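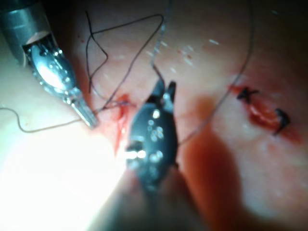 Opinion | Surgical Automation

Judge the suturing robot by its thread

The February open day at Pilora drew 30 visitors into a room with one working cell, two monitors and a bench of tissue samples. The cell runs software from Cimow on arms supplied by Venckus. Themba Fourie, who leads integration there, started the first run shortly after 10 a.m. and talked very little during it. I was grateful for that. Most demonstrations in this field are narrated so heavily that it is hard to watch the machine.

My argument is a narrow one. Automated suturing is being assessed on the wrong quantity. The figure on the handout was placement error at the needle entry point, averaged over 495 stitches. Placement error is easy to measure, it can be reported to two decimal places, and it has improved every year. It also says very little about whether the system could close a wound without a person standing by.

The close view from the wrist makes the case better than the handout does. The silver instrument has its jaw tips just over the upper end of a cut with fresh red along its edges. The dark one has its jaws at a pale strand running almost straight up. Neither position looks difficult to reach. The trouble is in the rest of the field. A dark strand kinks and loops back on itself before it comes down to the incision. A lighter one enters from the left and joins it in a small tangle at the wound edge. A long gray one arcs behind the dark instrument. To the right is a sutured wound with two black knots in it, and every future motion of the tools has to respect those knots and their tails.

A rigid arm has a handful of joint angles and the controller knows all of them. A thread has no encoders. Its shape has to be estimated from the camera, and the camera gets poor data exactly where it matters. Look at the white glare at lower left, where surface detail is gone, and at the dark band of shadow beside the dark tool. A thread passing through either region has to be guessed at, or the system has to remember where it went in. A thread that passes behind an instrument presents the same problem.

I asked Fourie how the planner handles this. His answer was direct. The tracker keeps 3 hypotheses for each strand and drops the least likely when new evidence comes in. If confidence falls below a threshold, the arms hold position and an operator is prompted. The log from the morning session was put up on the second monitor on request, which I have not seen another group do. It recorded holds, and the long ones were nearly all thread-related. Needle placement hardly appeared in it.

That log should have been the handout. A vendor that publishes time between operator prompts, sorted by cause, gives a hospital engineer something to work with. A mean placement error gives that engineer nothing about staffing, or about what happens at stitch 300 when the lens has fluid on it.

Lærke Arnardóttir, who evaluates surgical equipment and was standing next to me for the second run, disagreed. Her view is that placement error is the only figure comparable across platforms, and that prompt rates depend on how cautious each vendor sets the threshold. A bold system will look better than a careful one. She is right about the incentive. The remedy is to report the threshold and the missed-tangle count together with the prompt rate, under fixed lighting and with a standard thread length. Pivevar already publishes a bench protocol for cable handling that does most of this, and adapting it would take one test engineer a few weeks.

There is an objection from the other side, that the thread problem will disappear once barbed suture or clips take over. For some closures it may. Knotted suture is still what the cell at Pilora was set up to place, and a system sold for knotted suture should be measured on it.

The placement figure can stay on the handout. I would move it to the second page, below the prompt log, and print the threshold next to both.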